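Home | Forums | Tickets | Known Issues | Sign in

Active device count jumped after agent update - do we believe it? 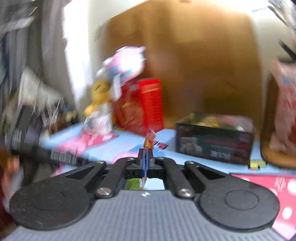
Opened by Divina Pascual. Status: waiting on vendor. Priority: normal.

On Sunday the Jokbridge dashboard said we had 200 active machines. By the next morning it said 3000. We did not buy 2800 computers overnight. The only change was the new Humislow agent, which went out to the Gidton office first.

Checked so far:

- Purchase records. Nothing new since November.
- Directory export. Matches the old number, give or take retired laptops.
- Filter set to "active in last 15 days". Same total, which makes me doubt the filter does anything.

Ramil Enriquez: Vendor support says the new agent "sees devices the old one missed." I asked which devices. They sent me a link to the release notes. The release notes say "improved visibility."

Divina Pascual: Pulled the raw list for one subnet. 106 entries share the same serial number and differ only in the install ID. Looks to me like the agent makes a new ID at each restart and the dashboard calls every one of them a device.

Teodoro Navarro: Tested on a spare desktop. Restarted it three times, got three new rows, all marked active. Rolled back to the old agent, restarted again, no new row. I'd call that a bug, whatever the release notes call it.

Ramil Enriquez: Sent Teodoro's steps to the vendor. Reply says a fix is "planned." No version, no date. They also suggested we move up to the bigger license tier in the meantime - I said no.

Divina Pascual: Rollout stopped. Please don't quote the dashboard number in any report until the duplicates are cleared. Leaving this open.

Filed under: Windows, Endpoint Management, Licensing

7 comments | 4 shares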